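Home | News | Opinion | Columns | Archive | Contact

Print this page | E-mail this article

Let the robots practice on a pretend couch

By Teodora Nikolovski
03/01/2023

I have spent a good part of this winter arguing with my friends at Stoica about furniture. Fake furniture, to be clear. They think a robot that learns to tidy up inside a computer has learned to play a video game and not much else, and I think they're being snobs about it (lovable snobs, but still).

What set us off was a result that went around in December from the Hindel group. They train one arm, in simulation only, to pick up small things people leave lying around a living room and put them where they're told. The policy gets 80 demonstrations per task, all of them made in the simulator, and then it's tested on 200 fresh layouts where the cup and the other clutter have been shuffled. That's the whole recipe. No giant model, no warehouse full of hardware, and I could explain it to my dad over lunch. 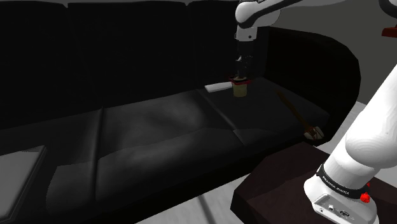 My Stoica friends say the couch is the weak spot. A real cushion gives when you push on it, and a cup standing on one tips if you so much as look at it. In most simulators a cushion is a hard slab painted to look soft. Fair enough! I've knocked over enough coffee on my own sofa to know they have a point, and I'd love to see somebody put squishy seats into these tests before anyone starts promising us a robot butler.

But look at what the hard slab still gets you. The arm has to come down from above without whacking the backrest. It has to tell one small thing from another when they're sitting close together on a dark surface, and it has to get its fingers around a rim that's barely wider than its grip. Those are real problems, and two years ago most of the papers I read were dodging them by putting three bright blocks on a bare tabletop and calling it a household.
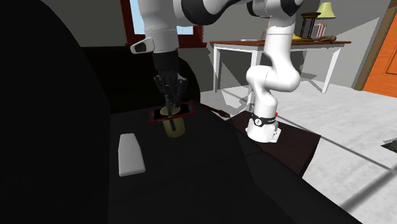

The part I keep bringing up at dinner is how they score it. Plenty of groups mark a trial as a success if the object ends up in the right general area, and never mind what got bulldozed on the way. Hindel takes points off for anything else that moved. Their numbers look worse for it, and I trust them more. When the Italgate people reran their own older method under that rule, the score dropped by more than half, and good for them for printing it anyway.

So where's my gripe? Grurnine, mostly. It's the scene pack nearly everybody uses now, and it has exactly two living rooms in it. Two! If every lab tunes its method on the same pair of rooms, we'll end up with arms that are wonderful at those rooms and clueless in mine, where the couch is plaid and there's usually a dog on it. Making more rooms is dull work and it won't get anyone a prize, but I'd take 10 ugly new ones over another clever training trick this year.

Stoica says they'll believe it when it runs on a real arm. Okay, sure, me too. I'd just like it to have had plenty of practice first, someplace where the dishes don't break.

Print this page | E-mail this article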